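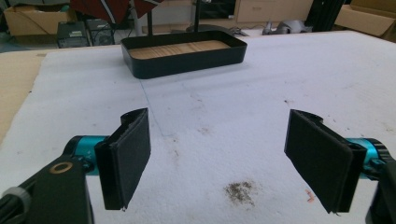

Drodesura is looking for a bench assistant to join our finishing and packing room, and we would love to hear from you if you like handling nice objects and don't mind looking at them closely. We sell trays, mostly, along with a few boxes and stands that go with them, and every single one is checked by a person before it is wrapped and sent off. The checking is done on tables covered with white felt, because a black tray with low walls and a pale wood-grain floor will show you its faults much more readily on white, and so will any crumbs and specks that come along with it. You can see from the little brown patch on the felt that the tables don't stay spotless, and keeping up with that sort of thing is a good part of the job, so we thought we'd be upfront about it from the start!

November
Posted by Sibusiso Moodley, Finishing and Packing

The position is part-time, mornings only, with a start at eight and everybody out by one. We do get busier toward the holidays (last year we sent out 500 trays in the final stretch, and I still don't know where we put all the boxes), and if you would like extra hours then, there are usually some to be had. If you wouldn't, that is perfectly fine too and we won't lean on you.

What you'd be doing

Most mornings begin with the tables. You brush down the felt, pick off whatever the brush leaves behind, and smooth out the wrinkles as well as they will smooth, and then you bring over the first batch of trays. Each one gets looked at from all four sides. You run a thumb around the rounded corners, check that the wooden base sits flat between the walls, and hold it up to the window to see whether the surface has any dull spots or scratches. The good ones go to the packing end. The doubtful ones get a slip of paper with a note in ordinary words ("rough on the short side, near the corner" is ideal) and wait on the shelf until one of us can sit down and decide about them.

Packing is tissue, then a sleeve, then the box. We have a way of folding the tissue that looks fussy and takes a day or two to get into your hands, and after that you'll find yourself doing it while talking about something else entirely. The Hukine line has its own boxes with a lid that goes on only one way round, and we have all put it on the other way at some point, so please don't worry.

In between there is tidying, and I would be doing you a disservice if I made it sound like a small thing. Felt collects everything. Bits of grit, threads, pencil lines from when we mark out where things should go, the odd speck of something orange that no one can account for. We change the sheets when they get too scuffed to be useful, and you would help with cutting and laying the new ones, which is a two-person job and rather a pleasant one.

Who we're hoping for

You don't need to have done this before. Two of the people in the room came from bakeries and one from a school library, and all three took to it quickly. We would like someone with steady hands and a bit of patience, who is comfortable standing for part of the morning (there are tall stools, and we use them) and who can lift a carton of 40 pounds with a second person on the other end. If you need the work arranged differently for any reason, tell us and we'll talk it over.

It helps a great deal if you're the kind of person who speaks up. When a tray doesn't look right to you, I want to hear it, even if you can't quite say what's wrong with it. Some of our best catches have come from somebody frowning at a corner and asking the next person over to have a feel.

The room

We're in Room 509 of the Hervieu Building, on the fifth floor, with an elevator that works nearly all the time. The windows are big and the light is lovely until noon. There's a kettle, a decent coffee maker, and a shared lunch table through the door, and we do ask that drinks stay on that side of it. Radio choice goes by turns. Parking behind the building is free before nine, and the bus stop is a short walk away.

How to apply

Please send a short letter telling us a little about yourself and which mornings you could work. A résumé is welcome if you have one handy, but a page about something you've looked after, mended or made will tell us just as much. We'll invite people in for a paid trial morning, where you'll sit with one of us, check a batch of trays and learn the tissue fold. Bring an apron if you have a favorite, otherwise we'll lend you one.

Letters can be left at the front desk marked for Sibusiso Moodley, or sent through the contact page. I read them all myself and I do write back, though it may take me a week or so when we're busy. We'd like the new person to start before the end of November if that suits them.

Contact | Jobs | © Drodesura | Back to top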